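작업 노트 / 19/08/2024 / 창가 작업대
기록: 현선미

오전에 창가 작업대 상판 배치 변경. 밝은 베이지색 판 두 장을 앞뒤로 놓고, 앞판을 뒤판 위로 조금 겹쳐서 앞으로 당겼음. 틈을 두고 놓았던 지난번 배치에서는 작은 물건이 사이로 빠졌고 함동현 씨가 두 번 지적함. 겹친 부분의 단차는 감수하기로. 단차 위에는 물건을 올리지 말 것.

블라인드는 양쪽 다 내리되 아래쪽은 창턱 위로 띠만큼 남김. 끝까지 내리면 오전에 상판이 너무 어둡고, 절반만 내리면 노트북 화면에 반사가 생겨 섬네일 구분이 안 됨. 오후 조도는 아직 안 봤음.

뒤판 물품 순서는 왼쪽부터 다음과 같이 고정.
권투 글러브(파랑, 손목 밴드 흰색/남색). 세워서 둠.
남색 천 가방. 접어서 눕힘.
파란 알갱이가 든 반투명 비닐봉지.
검정 오픈 프레임 거치대.
노트북은 오른쪽 끝, 화면을 켠 채로.
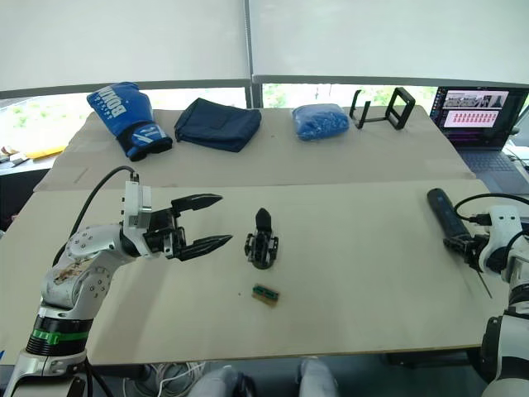 글러브는 눕히면 자리를 많이 차지하고 글자 면이 가려져서 세우는 쪽으로 정함. 커프가 앞으로 오게. 여남길 씨는 손가락 쪽을 앞으로 두자는 의견이었으나 그렇게 하면 자꾸 옆으로 기울었음. 바닥 면을 손으로 한 번 눌러 주면 그럭저럭 선다.

비닐봉지는 모양이 일정하지 않음. 옮길 때마다 알갱이가 한쪽으로 쏠려 폭이 달라지므로 위치는 봉지 중심이 아니라 왼쪽 가장자리 기준으로 맞춘다. 봉지 터짐 대비 여분 4장을 서랍에 넣어 둠. 봉지 무게는 알갱이 포함 722 g(주방 저울, 3회 측정 모두 동일). 알갱이를 보충하면 다시 잴 것.

천 가방은 덮개 쪽이 잘 펴지지 않음. 다림질까지는 필요 없다고 봄. 접는 방향만 통일하면 되는데, 지난주 기록에는 방향이 안 적혀 있다. 오순자 씨에게 확인 예정.

거치대는 비어 있는 상태로 둠. Zurley 것과 Kusis 것 중 어느 쪽을 계속 쓸지는 미정. Kusis 쪽이 받침 각도가 낮아 기기를 올렸을 때 덜 흔들리지만 경첩이 뻑뻑함. 물품 대장 번호는 2618로 통일해서 적고, 교체하면 비고란에만 표시.

왼쪽 보조면은 아직 정리 못 함. 노란색 것을 포함해 자잘한 물건이 그대로 쌓여 있음. 버릴 것과 보관할 것을 나누는 일은 Zawadi Shemweta 씨가 맡기로 했고, 그 전까지 거기 있는 것은 상판 쪽으로 옮기지 않는다.

남은 일
- 오후 조도 확인, 블라인드 높이 표시 테이프
- 천 가방 접는 방향 기록
- 앞판 모서리 보호 테이프 (재고 없음, Wullgate에 주문)
- 보조면 정리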